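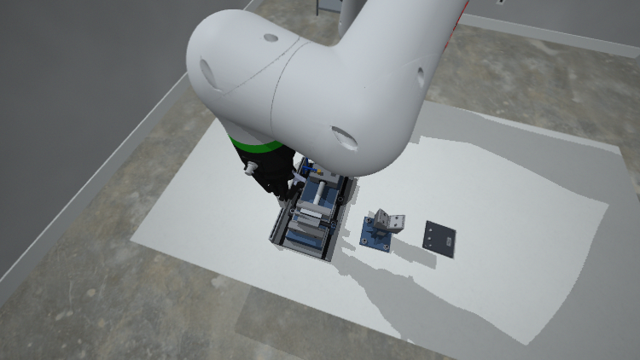

Redistribuição de funções após a entrada de um braço robótico na linha de montagem

Publicado por: Florencio Salcedo
Sexta-feira, 30 de dezembro de 2022

Prezados,

Trabalho no setor de recursos humanos da Fondisia, fabricante de pequenos conjuntos mecânicos com 137 empregados. Desde junho, o encaixe de peças nos dispositivos de fixação, antes feito manualmente em uma das bancadas, passou a ser executado por um braço robótico. Os 8 montadores do posto foram mantidos, mas a descrição de cargo continua a mesma. Na prática, eles abastecem a célula, conferem as peças e atendem às paradas. Gostaria de saber se é necessário formalizar a mudança e como tratar o adicional de produtividade, calculado até agora por peça montada.

2 respostas

Gudeta
Prezado Florencio,
A alteração deve ser formalizada. Recomenda-se redigir nova descrição de cargo, com as tarefas efetivamente exercidas, e colher a concordância por escrito de cada empregado. Convém também verificar a convenção coletiva da categoria, que pode prever comunicação prévia ao sindicato em caso de introdução de novas tecnologias.
Quanto ao adicional, o critério por peça perde o sentido quando o ritmo é determinado pelo equipamento. Na empresa em que atuo, manteve-se a média individual dos 3 meses anteriores à instalação enquanto se negociava o novo cálculo. Qualquer redução de remuneração deve ser examinada pelo jurídico antes de aplicada.
Observo ainda que o atendimento às paradas exige treinamento registrado. Quem entra na área do braço para retirar uma peça mal posicionada precisa conhecer o procedimento de bloqueio, e a análise de risco do posto deve ser revista. Os montadores experientes costumam perceber antes dos demais quando um suporte está fora de posição. Sugiro que participem dessa revisão.

Wakham
Aqui fizemos apenas um aditivo ao contrato e 100% do pessoal assinou. Não tivemos problemas. Sobre o adicional não sei informar.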